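Course Handout 4: Keeping and Reading Congregational Records
Wendt Institute for Church History
Instructor: Benedikt Pfeiffer 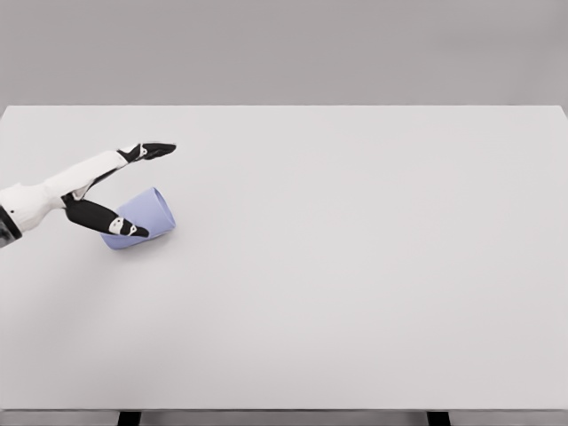
Fig. 1. White and black robotic arm over a plain tabletop (computer rendering).

Scope of this unit

Unit 4 covers the written records of local congregations: minute books, membership rolls, baptismal registers and letters of transfer. Students should have read the first two chapters of the course reader before the session. The Roser parish collection is used for all exercises.

Minute books

A minute book records the decisions of a congregation meeting as a body. Early clerks wrote briefly. An entry may give only the name of the moderator, the motion and the result. Discussion was seldom written down, and silence on a matter should not be read as agreement. The first Roser book runs to 280 pages and is in the hand of three clerks. Spelling of family names changes with each of them, sometimes within a single entry.

Membership rolls

Rolls were usually revised when a new clerk took office. Names were struck through for death, dismissal or transfer, and the cause is not always stated. Students should compare the roll with the minutes for the same year before drawing any conclusion. The 80 names on the earliest Roser roll include several persons who also appear at the Custusine chapel, where the two memberships overlapped for a time.

Letters of transfer

A letter of transfer stated that a member was in good standing and could be received by another congregation. Few originals survive. The receiving clerk often copied the text into the minutes and discarded the sheet. Ayman Erraji's guide to the Cliris letters (course reader, chapter 3) explains the common formulas and should be kept at hand during the exercise.

Terms

Clerk: the officer who kept the written record.
Moderator: the person presiding at a meeting.
Dismission: release of a member to join another congregation. It does not mean expulsion.
Exclusion: removal from membership by vote.

Written exercise

Select one family from the Roser roll and trace it through the minutes for a period of no more than 60 years. Give the page number for every entry cited. Keep the original spelling in quotations and use one standard form of the name elsewhere. Papers are due at the last session in October.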